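Plandimwood Municipal Airport
Taxiway Edge Lighting Replacement, Progress Report to the Drustberg Fund
18 October 2018

Work completed

Trenching on Taxiway B is finished from the terminal apron to the hold line for Runway 12. The contractor, Hordiienko Electric, has pulled 492 feet of new cable in the first circuit and set 30 of the new fixture bases. Concrete for the bases was poured in two sessions in September. Compression tests came back within specification and copies are in Appendix A.

The regulator in the electrical vault was replaced during an overnight closure. Severyn Tkachenko supervised the cutover and signed the vault log. The old unit is kept as a spare until final acceptance.

Insulation resistance on the first circuit was measured before and after splicing. One splice near the fuel farm read low and was remade. The repeat reading was acceptable.

Schedule

The second circuit is eight working days behind. Four of these were lost to rain. The others were lost when the crew found an unmarked drain line crossing the trench route. Yuxi Pan has revised the drawings to pass under the line, and the airport engineer has approved the change. Completion is still expected inside the grant period.

Budget

The drain crossing adds $501 in materials and $300 in locate fees. Both will be charged to contingency. No change to the grant amount is requested.

Operations

Taxiway B remains closed at night while trenches are open. Notices to pilots are issued by Laimutė Lapiņa and renewed weekly. Based tenants in the north hangars are using Taxiway C. One complaint was received about taxi time for early departures, and the morning reopening was moved up by 30 minutes.

Next period

Finish the second circuit, install guidance signs at the two intersections, and update the Senus lighting control panel to show both circuits. The flight check will be requested once the signs are energized.
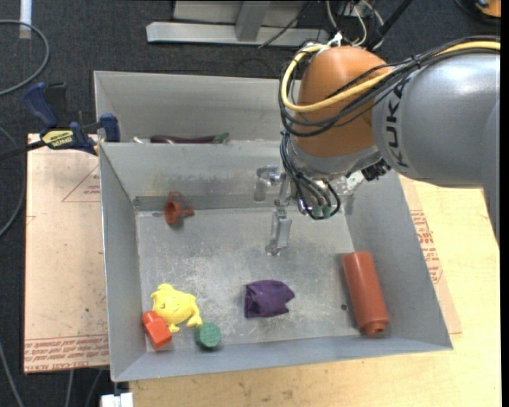
Contacts

Technical questions: Zoriana Boiko, project engineer
Invoices and reimbursement: Oksana Derkach, airport administration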